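5. Setting up the kitchen demonstration for an open day

This section covers the counter demonstration only. For the walking tour and the sign-in desk, see section 4. It assumes the arm has been bolted down and has passed the power-on checks in section 2.

5.1 Before visitors arrive

1. Switch on the arm at the wall and then at the controller. Wait for the start-up messages to finish before touching the tablet.
2. Log in with the open day account. Do not use your own account, as the demonstration programs are not stored there.
3. Load program 2488. Program 3434 is the older version and moves faster than we allow with visitors in the room.
4. Set the reach limit to 598 mm. The tablet shows the new value in bold once it has been saved.
5. Put the barrier tape on the floor marks. Keep all chairs behind it.

Note: If the tablet shows fault 440, the gripper has not found its home position. Press Release, open the fingers fully from the Gripper page, and press Home again.

5.2 Laying out the counter

The counter should look like a kitchen in daily use. Visitors at the Bindia open day asked far more questions when ordinary things were left out, and we have kept to that since. Leave the jars and boxes along the back by the tiles. Bread, oats and tea can stay where people normally keep them.

6. Put the small dish on the bamboo board, towards the left. It must be empty at the start.
7. Put the plate with the fruit on the second board, on the arm's side.
8. Check that the cable has enough slack for the arm to reach the dish. Move the arm there by hand in free mode and watch the cable as you go.

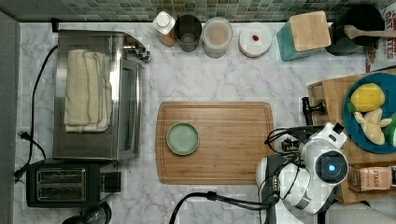 9. Take the arm out of free mode and press Home. Stand behind the tape while it moves.
10. Run the program once at quarter speed with no visitors present.

Caution: The toaster and the toaster oven must be unplugged at the wall for the whole session. Check both plugs yourself, even if someone tells you it has been done.

Caution: Do not reach over the boards while the program is running. If something falls, press Pause first, then pick it up.

5.3 Running the demonstration

11. Tell the group what the arm is going to move and where to – one sentence is enough.
12. Keep one hand near the stop button. Hand over to a colleague before you answer long questions.
13. Press Start. The arm goes back to Home after each run and waits.
14. Reset the dish and the plate between groups.

Note: Visitors may choose which item is moved, but only from the list on the tablet. Loose items from bags or pockets should not go on the counter.

For help on the day, ring Hajnalka Mészáros on the Clonudport desk line. The number is inside the controller door.

Last updated: February

Comments (3)

kvam_lab2
Step 4 would not save for us until we had left free mode. Might be worth adding.

Hajnalka Mészáros
Thanks, I will put that in the next version. The Branach tablet does the same.

P. in reception
Can the tape marks be redone before the next one? The ones by the door have nearly worn off.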